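Marble, lemons and a very long Saturday job

I have been putting off writing about worktops since March, when we finally got the kitchen finished, mainly because I knew I'd go on and on. Well, the July 2025 issue had a gap in it and Smaranda Ghiță asked very nicely, so you're getting it now. Get a cup of tea.

We went for marble. Everybody said don't. My sister said don't, the man who fitted the sink said don't, and the woman at Fernia (lovely showroom, terrible parking) gave me a leaflet on etching and made me read it while she stood there! But I'd wanted a marble kitchen ever since I was little and used to help my gran roll out pastry on an old washstand top, and I'm stubborn, so marble it was. The bill came to £2,752 with the fitting, and I had to go and sit in the car for a bit after paying it.

Now, etching. I thought it was the same as staining and it isn't. A stain is something soaking in, like oil or beetroot. An etch is acid eating at the polish, so you get a dull patch you only notice when the light comes in low. Lemon juice does it, and vinegar, wine, tomatoes, some bathroom sprays. I managed my first one within 9 days of moving back in - half a lemon, face down, while I answered the phone. I cried a little bit. By the fourth or fifth I'd stopped looking for them.

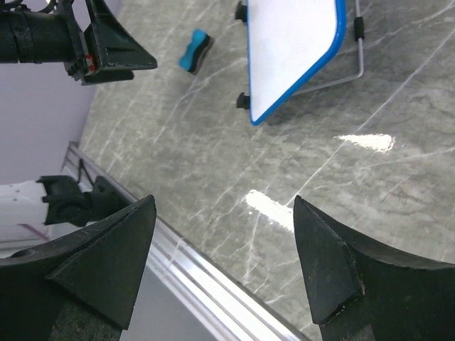 Yareli Huerta wrote back after I moaned about all this last time, and she thinks I'm being soft. Hers has been in for years, she says, and the trick is to have it honed instead of polished, as a matt surface hardly shows a lemon at all. She also says to throw the vinegar spray away and wipe down with warm water and a drop of washing-up liquid, then dry it with an old tea towel. I've been doing the warm water bit ever since and she's quite right, it comes up beautifully.

Sealing is the other thing people ask me about. I do ours twice a year with a tin from Predura, which cost £88 and looks as if it will outlast me. You wipe it on, wait, and buff off whatever hasn't gone in, and you do need the window open. To see if it's due again, drip some water on and leave it for a while. If it sits there in a bead you're fine, and if the stone goes dark underneath, out comes the tin. It won't stop etching, mind you! I wish the leaflet had put that in bigger letters.

Irina Mihăilă has a spare honing pad if anyone wants to have a go at a dull patch before ringing a professional. Start somewhere behind the toaster.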